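Two tables, one red cloth

I met Sointu Koskela in Brendville in August, at 8 in the morning, which was her idea. She writes a little newsletter called Homov about keeping shared rooms in order, and I'd been reading it for ages before I got up the nerve to ask for an interview. She said yes right away, as long as I brought breakfast. (I brought buns. She ate two.)

I wanted to start with the big theories and she wanted to start with the tablecloth. "Put a cloth down and people know where the stuff goes," she told me. "A bare table is just a shelf with legs. A red one – you can see it from the door!" She talks fast and she laughs at her own lines, and I liked her a lot. 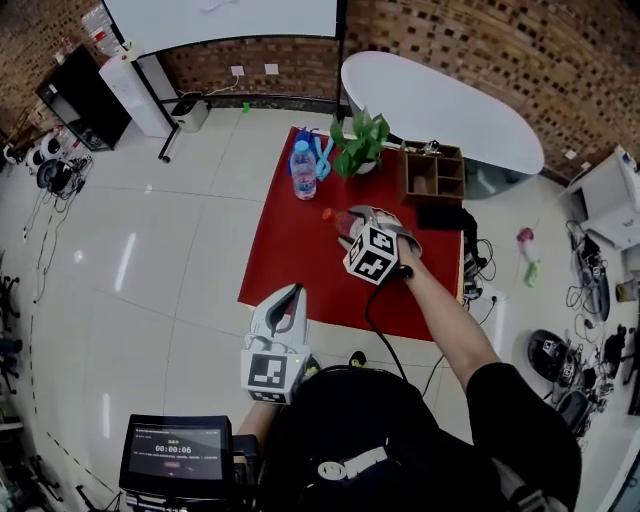

On Tables

The red cloth is a good bright one, and what lives on it is pretty ordinary: bottles with colored caps, a leafy plant in a white pot, a wooden organizer with compartments. I asked about the plant, because to me a plant on a work table is one more thing to knock over. Sointu wasn't having it. "It goes at the back, and it stays at the back. Everything else gets to move."

The organizer is where we disagreed. I've owned a few of these boxes and they all turned into graves for dead batteries. Sointu's view is that I was filling them on the first day. "You leave it empty for a week. Then whatever you keep picking up off the table, that gets a compartment. The rest can go live in a drawer."

She learned this from Virgilio Tolentino, her old boss at Quiambao, a stationery shop that closed when he retired. He had 4000 pens in stock and could find any one of them in the dark, or so he claimed. "I tested him once with the lights off," she said. "He got it wrong and blamed me for moving things. I had moved things."

We got onto bottles after that, and I'm afraid we stayed there for a good long while. Bottles are her pet subject. They roll, they look alike, and everybody on a shared floor seems to bring one and forget it. Her fix is caps: pick a color, stick with it, and don't lend.
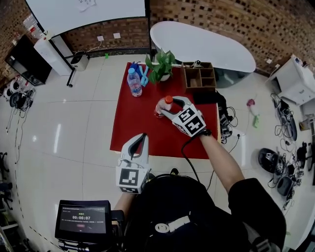

Orange cap in hand, blue cap at the back left, plant and organizer behind.

I asked if the color thing really works with grown adults. "Better than names," she said. "Nobody reads a name. You see orange, you think, oh, not mine." She tried labels for two months and gave up on them when the ink rubbed off.

Her other rule is about the second table. She likes to have a plain white one nearby with nothing assigned to it, somewhere to set things while you wipe down the first. "People skip that part. They pile it all on a chair, the chair falls over, and then they write to me." She gets a fair number of letters about chairs, it seems.

There's a bigger project coming, a small handbook called Skullberg, named after the street where she grew up. I got to leaf through the draft. It has a whole chapter on cables, which she described as "the angry chapter," and a shorter one on plants that I'd happily read twice. It ends with questions from readers, and she let me borrow one.

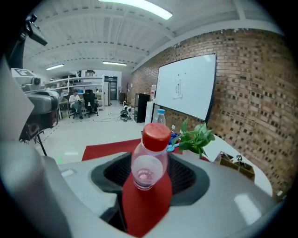 How often should you wash a cloth that stays on a shared table?

Once a week if people eat or drink there, and every other week if they don't. Shake it outside first, wash a red one separately the first few times, and keep a spare so the table isn't bare while it dries.

I asked if she follows that herself at home. She looked at the crumbs from her second bun, brushed them into her palm, and said her own tablecloth was none of my readers' business. Then she asked if there were any buns left.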